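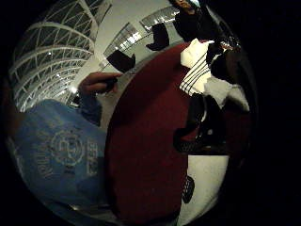
Clothing, Color and Grip: An Interview With Keir Mowat on the Vodis Practice Room

Keir Mowat has managed the practice room at Vodis since the training center moved into its present building. Before that he taught evening courses in basic handwork at Uven, where the classes shared a hall with the dance program and every bench had to be folded away by nine. He spoke with Ye-rin Han of the center's publications office in February, shortly after the winter intake had completed its first block.

The room is used for practical instruction in handling, holding and passing objects of different shapes and weights. Participants come from warehouse work, care work, stage crews and small repair shops. The courses are short and the room changes often between them. Most of the conversation concerned the ordinary decisions that go into keeping such a room in working order: what people wear in it, what color the walls are, and how large objects are introduced to people who are used to small ones.

Mr. Mowat began with the walls, which are white. "When we took over the building the walls were a pale green up to shoulder height and cream above that," he said. "It was pleasant enough, but the line between the two colors ran exactly behind people's hands. I asked for plain white all the way down to the floor. If a person is holding something dark, I want to be able to judge the angle of it from across the room without walking over."

The floor was left grey. The center received two quotations for a patterned surface with marked lanes and declined both. Mr. Mowat said that he had supported the idea at first and changed his view after a trial with tape. Participants kept to the lanes during the morning and ignored them after lunch, and the tape lifted at the corners. "We spent more time pressing down tape than teaching," he said. "Grey is a quiet color. It does its job and it does not show every scuff."

The question of clothing took longer to settle. Participants in the first courses wore whatever they had come in, and the center received several complaints about damaged sleeves. Printed garments in blue were introduced the following season. Some of them carry a round emblem in a light color, with lettering beside it. Mr. Mowat was not involved in the design, and he said that his own requests had been limited to the cut.

"I asked for a sleeve that stays where it is put," he said. "A wide cuff is comfortable for about an hour. Then it starts to slide over the back of the hand, and people push it up with whatever they are carrying. I also asked that there be no loops, no drawstrings and no decorative buttons on the front. The supplier sent a sample with a loop on it, and I sent it back with the loop cut off and pinned to the delivery note."

The first order was for 40 garments, divided among four sizes. It proved to contain too few of the largest size, and a second order of 25 was placed before the end of the season. They are washed on the premises, inside out, and hung on the long rail in the corridor. The print has held up better than expected on most of them. On the earliest ones the lettering has begun to fade at the fold of the arm, and these have been moved to the cleaning cupboard for use as spares.

Ms. Han asked whether participants object to being dressed alike. Mr. Mowat said that a few do, usually on the first morning. "There was a gentleman from a stage crew who told me he had worn black for his whole working life and did not intend to stop. I said that was fine. He wore his own things for two days. On the third day he took a blue one off the rail without saying anything, and I did not say anything either. Other people have stayed in their dark clothes for the full course, and their work was as good as anybody's."

The discussion turned to the way objects are held. The center's courses give a great deal of attention to the bent hand, in which the fingers are curled forward around a narrow grip and the knuckles are turned upward. It is the first position taught and, in Mr. Mowat's opinion, the one most often learned badly.

"People squeeze," he said. "They think a narrow grip needs more force than a wide one. You can watch the color leave their knuckles. I ask them to hold it as they would hold the handle of a bucket with a little water in the bottom, and then I ask them to talk to the person next to them. Once they are talking, the hand loosens by itself. If it does not, I ask them to put the thing down and shake out the arm."

He was less certain about how long the position should be practiced. The written program allows 99 minutes on the first morning, a figure which, he explained, came from adding up several shorter exercises and which has never been rounded. He would prefer to divide it between two mornings. The center's course office has taken note of the proposal, although the present timetable makes such a change difficult before summer.

Large curved objects are introduced on the second day. Mr. Mowat described these as the part of the course that participants remember, since the difficulty is different from the one they expect. A person who can lift a heavy square carton without trouble will often hesitate in front of something rounded and light. There is no corner to take hold of and no obvious place for the second hand. A matte surface is easier to start with than a glossy one. "On a glossy surface they look at the reflection," he said. "They follow it around with their eyes and lose their place."

He has strong opinions about the color of practice objects. Dark red is his preference for anything large. He found by experience that it remains distinct next to blue clothing and next to a white wall, and that participants refer to it naturally in speech. "They say 'the red one' and everyone knows what is meant. We had two large pieces in grey for a time, and on that floor people walked into them. One was given to the Song rehearsal house, where I understand it has become a seat."

Small black objects present the opposite case. They are easy to follow when raised against the wall and easy to lose when set down on a dark coat or left in an open bag. Participants are asked to keep personal belongings at the edge of the room, and the rule is observed with varying strictness. Ms. Han noted that bags had been left in the doorway on both occasions when she visited. Mr. Mowat acknowledged this. He has asked for a row of low hooks outside the room, and the request is pending.

Much of the second half of the interview dealt with working close to other people. Exercises are often carried out with one participant handling an object while another stands back and watches. The watcher is not given a task in the early sessions. Mr. Mowat regards standing still as something that has to be learned as well, and he acknowledged that some participants find it tedious.

"I was asked by a visitor from Horneo why we have people standing there with their arms down," he said. "She thought it was a poor use of a paid hour. I invited her to do it for ten minutes. She told me afterward which of the participants was left-handed, which one held his breath when he reached upward, and which one looked at his feet. Two of those things I had missed."

Horneo has since sent four of its own staff to the course. Their evaluation was favorable on the whole and critical on two points: the room was considered too warm in the afternoon, and the written handout was described as hard to follow. The handout has been shortened. The temperature has not been resolved. The windows on the courtyard side were sealed during the last renovation, and the door has to stay closed when the neighboring room is in use.

Asked about costs, Mr. Mowat replied that the room is inexpensive to run in comparison with others in the building. The largest regular expense is laundry. The grips are bought in small quantities and replaced when the surface becomes smooth, and some 300 of them have passed through the room since it opened. Worn ones are not thrown out at once. He keeps a drawer of them and hands them around on the final day so that participants can feel the difference between a new grip and one that has been squeezed for a season.

Mr. Mowat will teach the spring block together with a colleague from Uven, and the two are preparing a short session on passing objects above shoulder height, which the course has not covered before. He expects it to require a clear stretch of wall and a smaller group than usual. "I have taught it twice, both times badly," he said. "The first time I explained too much. The second time I explained nothing, and everyone reached up at once. We will see about the third."

Places in the spring block are allocated in order of application. Participants who already own suitable clothing may bring it, provided that the sleeves close at the wrist. Forms are available from the course office on the ground floor.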